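Stop throwing away the single glove

4 May 2020

Every spring the same article goes round. Clear the hall. Clear the drawer. Bin anything without a partner. I have read it in three places since March and I'm fed up with it, so this is the other side, written fast because I have a pan on.

A glove on its own is not rubbish. It is half of something, and the other half is very often in the house. Or the car. Or down the back of the bench at Idstead station, where I once got one back after 16 days, damp, perfectly fine.

The tidy people say a year. Keep it a year, then out. Why a year? Gloves go missing in winter and turn up in winter, when you put the coat back on and shove your hand in the pocket. Bin it at twelve months and you've binned it right before the coat comes out. Two winters at least. I'd say 3.

And they never tell you where to keep it meanwhile. That's the real trouble, I think. Most houses have a drawer where scarves, dog leads, batteries and one mitten all get stirred together every time somebody wants a torch. Of course you feel like throwing the lot out. I would too.

So - a box. Not a nice one. No lid, that matters more than anything. A lid means you have to stop and lift it, and a person coming in with shopping does not stop. Low sides, so you can see the bottom. Thin card does the job. Put it where the gloves come off, and put nothing else in it. 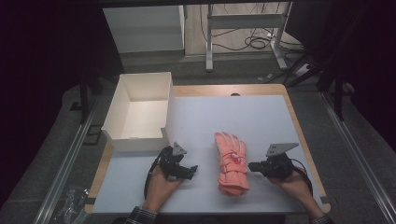
Lay the glove out before it goes in, too. Flat, fingers straight, cuff smoothed. Takes seconds. A glove screwed up in a ball looks like a sock and gets treated like one, and if there's a cord at the wrist it will tie itself round everything it meets. Flat ones you can flick through like post.

Halima Masanja, who I used to share a landing with, thinks all this is daft. Her line is that gloves are cheap and my hallway is small. Fair enough on the hallway. But cheap for who? She has no children. My sister has four of them, and she reckoned up what she spent on gloves last winter and it came to 70 pounds, most of it replacing pairs where one was still sitting there good as new. We went through her cupboard and made up six pairs in 20 minutes. Six! She'd been about to take the bag to the tip.

There's a fairness thing as well. The adults' gloves get looked for. The pink one with an animal on it gets a shrug and a new pair from the supermarket, and then the child spends January asking where the old ones went, becuase those were the ones she liked. Children's things are the first out of the door in any clear-out. I don't like that much.

Yes, you end up with a few that never match. I've got one brown leather that has been on its own since we lived in Tanui Road. Wear odd ones for the bins and the garden. Demetrio Garrido on our allotment has worn a left green and a right grey for as long as I've known him and his leeks are better then mine.

Do clear the drawer, by all means. Batteries out, dead pens out. Just leave the gloves till the coats come down again. Pan's boiling over, have to go.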